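Learning the Grip at Tiltitz

The plastic film is the hard part. Anyone who has worked the returns hall at Tiltitz, a wholesaler of bathroom fittings outside Hidholm, will say the same. Film clings and tears, and it folds over the one edge you need to find. Staff here spend a good part of each shift getting it off things and putting it back on.

Since August, a few of them have been doing part of that work with a gripper in one hand and a camera strapped to the forehead. The company wants a machine that can unwrap, check and rewrap small parts. Before it can have one, people have to show how the job is done, over and over, using the same kind of fingers the machine will have.

"The first week I was slower than a child," said Grażyna Tokarz, who has worked at the company for 20 years. "I know how to open a bag. Then they give you two rubber tips and you don't know anymore."

She is quick with it now. She squeezes, turns her wrist, lets go and squeezes again. Each attempt is recorded, including the ones where she drops the part. A full shift on the gripper comes to 300 attempts, and the rule is that no one does two such shifts in a row. That rule came from the staff. Wrists and forearms started to ache early on, and Tokarz took it to the shift manager.

Management gave way on that point fairly easily. Pay took longer. Workers argued that teaching a machine was a separate job from unpacking taps, and that it should be paid as one. They now get an hourly supplement on recording days. It is written into the contract for as long as the project lasts, and the two sides still disagree on what happens afterward.
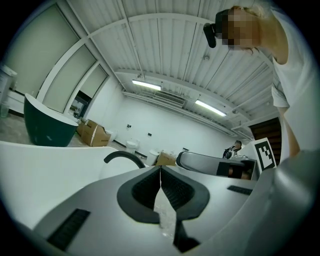
A strip of clear film held between the fingertips of the hand-held gripper. Cardboard boxes and toilets stand along the walls behind.

The system itself is being built by Duda, an engineering firm in Sindholm with 44 employees. Bogumił Ziółkowski runs the project from their side and drives over every other week. He talks about it without much drama. The machine will handle the small, light items that come back by the crate, he said, and it will handle them slowly. Bathtubs and toilets stay with people. So does anything broken, and so does any box where what is inside does not match the label.

"We looked at the list of things that go wrong in a normal day here and it was very long," Ziółkowski said. "We picked the part of the list we thought we could do."

Tiltitz employs 127 people, most of them in the warehouse and on the trucks. The returns hall has always been where people go when their backs can no longer take the loading dock. The parts are light and the pace is steady, and there are chairs. That is what worries some of the older staff. If the machine takes the small items, the work left over in returns is the heavy work, and the people who moved there to get away from lifting may find themselves lifting again.

The company says it has bought two more hoists and will not move anyone against their will. Tokarz has seen the hoists and says they are good. She would still like the promise about moving people on paper.

There have been smaller changes too. The cameras were a sore point at first – people did not like walking past a coworker who was recording. Faces are now blurred before anyone at Duda sees the footage, and the cameras come off at the door to the break room. Conversation during recording has dropped off all the same. Several workers said they miss it more than they expected.

Others like the new job. One of the younger men in returns has asked Duda whether he could train to run the machine once it arrives. The firm has agreed to take on two people from Tiltitz for a short course, and four have put their names down.

The first arm is due to be installed at the far end of the packing line, next to the scales. It will start with shower hoses, which come back in long thin bags. Tokarz thinks they should have started with soap dishes.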